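Mukus workshop group releases build files for hand-held gripper
Members' design records wide-angle video for training small robot arms

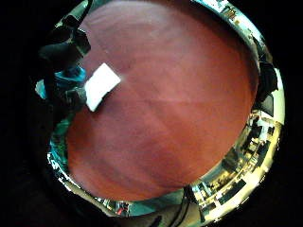

A small white object on the workshop table, seen from the gripper's own camera.

MUMNESS, July – The Mukus shared workshop has released the drawings, parts list and firmware for a hand-held gripper built by its members over four months of Tuesday evening sessions. The tool is moved by hand and records video through a fisheye lens fixed above the fingers. The recordings are used to train a bench-top arm to repeat simple pick-and-place tasks.

The gripper has a mass of 215 g without its cable. Finger travel is read by a magnetic encoder on the drive shaft. Power and data share one lead to a desktop computer, and video and encoder readings are stored with a common clock.

Members have so far logged over 2000 short recordings, most of them with small flat items on a plain table.

"Flat parts are the hard case, as the fingertips have to come in very low," said Hinata Takagi, who designed the finger linkage. "The first set of tips flexed too much. The present ones are shorter and have a steel pin at the root."

Ashraf Lamrani wrote the firmware. A revised camera bracket is in test and will be added to the files when complete.

Printed parts can be made on any machine with a 500 g spool of filament to hand. No machining is needed apart from reaming the two pivot holes.

Contact: Yasmine Amrani, Mukus workshop, Mumness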